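I've been looking forward to writing this one up! Our house rules for hand-near-gripper work at Julden are finally finished, all 14 of them, and I've had more fun drafting them than I ever expected to have with a safety document.

The old sheet came with us from Badawi and had grown to 64 lines. People signed it and forgot it. So in May I sat down with Khadija Morsy and a pot of tea, and we threw out everything that didn't change what a person does with their hands or feet.

My favourite survivor is rule three: agree who is holding the part before anybody moves. It sounds childish until you've had two people each sure the other one had it. You say "mine" or "yours", out loud, and then you go. Rule four is its partner – whoever has their hands in is the one who says stop, and nobody argues or asks why until afterwards.

Then there's the speed rule. We have a slow setting for shared work and it stays on for the whole session, even for the dull bits (especially for the dull bits!). Changing it means hands out, a second person looking at the screen, and a line in the log. The log has 474 entries now and I've read almost 90 of them on the train, which is a lovely way to find out what people really get up to.

Rule nine is about long thin parts. Support the far end, keep your fingers flat or curled where you can see them, and never let the part point at your face. I'd argued for a clamp every time, but a hand gives you a feel for the part that a clamp doesn't, so the rule allows either.

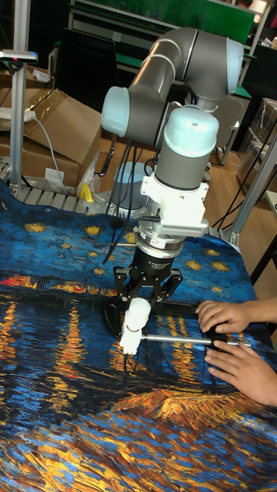
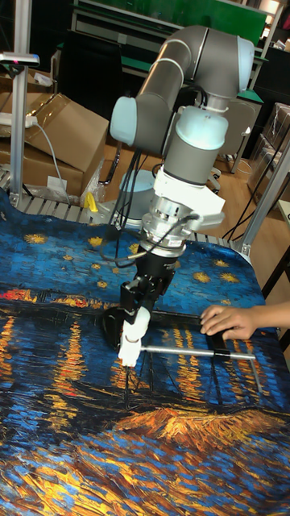
Rod at the gripper end, hand at the other, in all three.

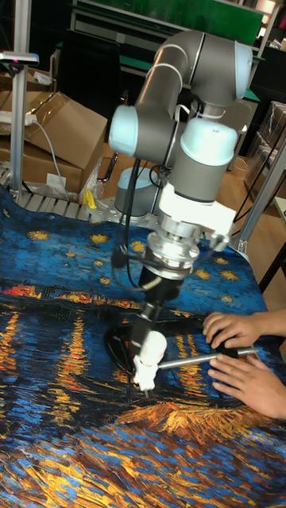 Caoimhe Gallagher wrote back that rule nine should also say what to do when the part slips, because at Virnero they let it fall and step away, and she would put that first, above anything about fingers. I've added it to the draft as 9a and the numbering can stay ugly for now.

Recent posts
Labelling cables so the next person can read them
What we kept from the Vastia checklist
A log book people will fill in
Stop buttons: where ours are and why we moved one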